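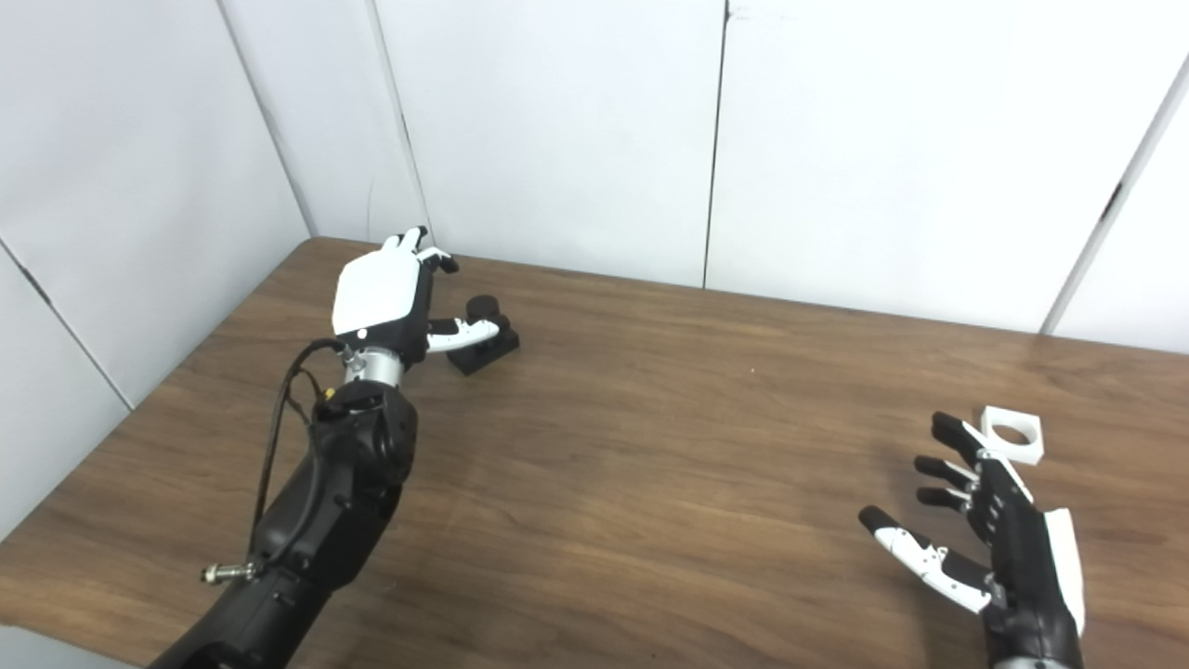 Brikeo today put its Veson tabletop on sale and asks buyers to doubt it. Furniture makers love the word "scratchproof," and we won't use it. Set a small black block with a raised knob down on the brown wood and you have a fair test of any finish. Ours has been through 1,547 of them.
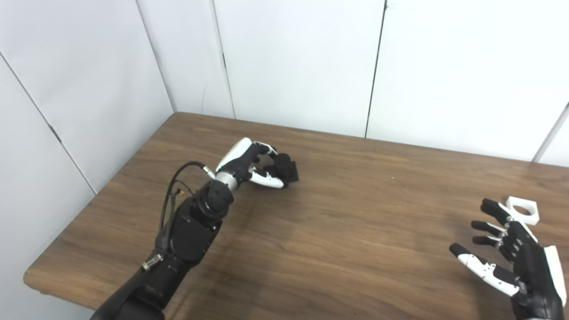
"I still don't trust the number," said Aqeel Pirzada, head of product. "Ask me again after 2 years in a kitchen."

The table ships in August with a 32-page care guide, longer than we'd like. 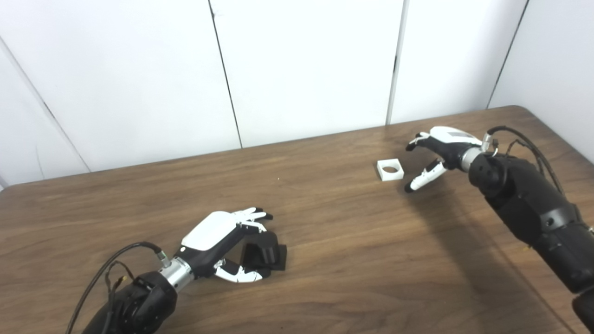 The Veson tabletop with the block, against white wall panels.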